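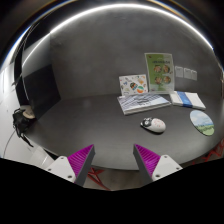 What a central bank does

A central bank is a bank for a whole country. You cannot open an account there or put your birthday money in it. Its customers are the government and the ordinary banks that your family may use.

Most countries have one central bank. To see how one works, we will use a small country called Gondal, whose money is called the poden.

Job 1: Issuing money

The central bank of Gondal decides how many notes and coins are made. Printing more notes does not make a country richer. Suppose there are 300 loaves in the shops and everyone is suddenly given twice as many podens. There are still 300 loaves. People can offer more for each one, so the price goes up.

When most prices rise over time, it is called inflation. If a loaf costs 10 podens in March and the same loaf costs more the next March, each poden buys less than it did before.

Job 2: Setting the interest rate

Interest is the price of borrowing money. It is written as a percentage, which means "out of every hundred". If the rate is 6 per cent a year and you borrow 100 podens for one year, you pay back 106.

Interest also works the other way. If you save 100 podens at 6 per cent, the bank owes you 106 at the end of the year.

The central bank sets a main rate for the ordinary banks. They usually move their own rates in the same direction.

When the rate goes up, borrowing costs more and saving earns more. People and businesses tend to spend less, and prices rise more slowly. When the rate goes down, the opposite tends to happen. These changes take many months to work through. 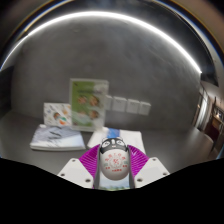
Job 3: Keeping reserves

Gondal buys some goods from other countries, and sellers there may not accept podens. The central bank therefore keeps a store of foreign money and gold, called its reserves.

The amount of one currency you get for another is the exchange rate. If many people want to swap podens for foreign money at the same time, the poden falls in value. The central bank can sell part of its reserves and buy podens to slow the fall. It can only do this while it has reserves left.

Words to know

Currency: the money used in a country.
Inflation: a general rise in prices.
Interest rate: the price of borrowing, as a percentage.
Reserves: foreign money and gold held by a central bank.

Text by Eoin Carroll. Last checked October 7, 2023.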